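Zundden lip and hand balm: where we are
3 Oct 2023

Hi all,

You asked for a written update this time instead of another call, so I've tried to get everything in one place. Short version: the balm is in good shape, the label is nearly there, the tubes are a pain. Longer version below, and sorry in advance for how much of it is about tubes.

The formula first. We settled on version 6 back in July and I haven't touched it since (I was tempted!). It's petrolatum, beeswax, shea butter, glycerin, a little vitamin E and nothing with a smell. I dropped the peppermint oil. People on the tester panel who already had cracked skin said it stung, and those are exactly the people we want buying it. A few testers missed the tingle and told me so at some length, but I'm comfortable with the choice.

Glycerin was the part I worried about most, because it likes to bead out of a waxy base if you cool the batch too fast. Slower stirring and a warmer fill took care of that on the bench. Whether it behaves the same in the big kettle at Coste is still an open question and I'd like to see one full run before I say yes.

Now the panel. We sent out 120 tubes with a short diary to fill in, and 111 diaries came back, much better than I'd budgeted for. Most of the comments were about feel. People like it on hands at night and find it a touch heavy during the day. Lots of them wrote that they kept it by the sink or next to the bed, and I'd like to use that on the back panel somehow, something like "apply after washing, while skin is still damp." A couple of people asked if it was okay for babies. We haven't tested for that, so for now the answer on the card is to ask a doctor first. 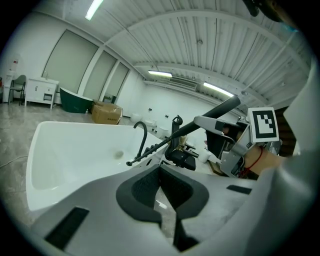
I also had a handful of notes about the cap. It's a screw cap, it's small, and with balm on your fingers it's slippery. Wurkeo has a flip-top that fits the same neck and I have samples coming. It adds a little to the cost per tube, but I think we'd be silly to skip it when the whole product is for people with sore hands.

Speaking of tubes. The first delivery from Wurkeo had a foil seal under the cap that didn't stick evenly. I could lift a corner with a fingernail on far too many of them. The label says "do not use if seal is broken or missing," so a seal that comes up by itself is no good to anyone. They've agreed to replace the lot, all 600, at no charge, and they're changing the heat setting on their end. I've asked to see sealed samples before the rest ship. That put us behind on the pilot batch, and I'd sooner be late than have to pull stock.

The label. The front is done and I love it. The back is crowded! We have the active ingredient and its purpose, the uses, the warnings (external use only, keep out of eyes, not for deep or puncture wounds), directions, the full inactive list, storage, and the lot and expiration box. At the current tube size the type gets tiny. The designer at Evmont gave me two ways out: a slightly taller tube, or a peel-back label. I prefer the taller tube. Peel-back labels get gummy once there's balm on them, and then the warnings are gone. Could you let me know if you object? It changes the carton too, so I need to know before I order those.

Stability is ticking along. The warm cabinet samples look the same as the room samples so far, same color, no oil on top. The ones I've been freezing and thawing went a bit grainy, so I'm adding "store at room temperature" and looking at a slightly different shea grade. If I do switch the shea, the clock on stability starts over, and I'd want to talk to you before making that call.

Money: we're inside the grant. The extra lab time went over, the panel mailing came in under, and the replacement tubes cost us nothing but patience. The flip-top and the taller tube are the only new asks, and I'll send quotes for both together once Wurkeo gets back to me.

Next up for me are the kettle run at Coste, the new seal samples and a final proof of the back label. I'd also like to send each of you a tube from the pilot batch, so please reply with a mailing address if yours has changed.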